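Checking a simulated two-arm workcell before it is used for trials

Guidance for staff and students, Norkarthorpe Robotics Teaching Unit
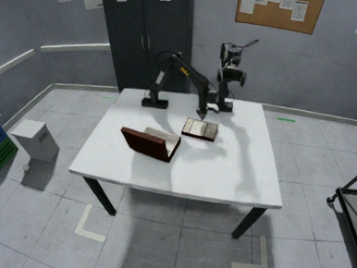 A simulated workcell is to be treated with the same care as a physical one. Results obtained in simulation are used to decide how two arms may share a table, and an error in the model is easily carried over to the equipment. The procedure set out in this guidance applies to all cells in which two arms are mounted on one tabletop and objects are placed between them. It must be completed before the first trial and repeated whenever the layout is altered.

Before you begin

You will need the current layout file, the cell record sheet and read access to the Saltov parts library. Allow one hour for a first check. A repeat check is usually shorter. If the cell was built by another group, ask for their record sheet and do not rely on the file name to tell you which version you have.

Step 1. Confirm the mounting of each arm

Open the layout and select each base in turn. The base must sit flush with the tabletop, with no gap and no overlap between the two surfaces. Enter the position and heading of both bases on the record sheet. Where the arms are mounted along the same edge, record the distance between the bases as well, measured centre to centre.

Step 2. Define the shared area

Move each arm slowly through its full permitted range and save the volume it sweeps. The part covered by both arms is the shared area. Only one arm may enter it at a time unless the trial plan states otherwise and has been signed. The waiting arm should be folded back over its own base, clear of the working arm's elbow as well as its gripper. Elbow contact is the fault most often found at this stage — it is easily missed by anyone watching only the tips.

Step 3. Place the objects

Boxes, trays and lids are to be placed at the positions given in the trial plan. If the plan calls for small random changes in position or angle, the limits of those changes must be written down together with the seed. A box with a lid or raised panel must be checked with the panel in every position it can take, as a raised panel may stand in the path of an arm that would otherwise pass freely over the box.

Small loose items should be listed by name. An item which is in the layout but not in the plan must be removed or added to the plan.

Step 4. Check the surroundings

Furniture, wall fittings, crates and floor markings may be included so that the view resembles a working room. For each such object, state whether it can be struck or is for appearance only. Floor markings must agree with the marked positions in the physical room if the two are to be compared.

Cables need particular attention. In the Guérin arm models a cable is drawn but has no contact surface, and an arm will pass through it without a warning. Add a clearance margin by hand and note the value used.

Step 5. Run the contact test

Run the standard set of 515 poses for each arm with the other arm at rest, then the paired set of 219 poses. Any contact that is not in the plan is a failure. Do not delete a failed pose from the set. Correct the layout, save it under a new version number and run the whole set again.

Step 6. Sign off

The completed sheet is signed by the person who carried out the check and by a second person who did not build the layout. Sheets are kept for 12 months in the Grimier folder, under the cell number.

Moving to the physical cell

A passed check does not permit the use of the physical arms. A separate risk assessment is required, and speed limits must be set again on the controller.

Questions about this procedure should be sent to Carla Khoury, Teaching Unit Office. The guidance will next be reviewed in September.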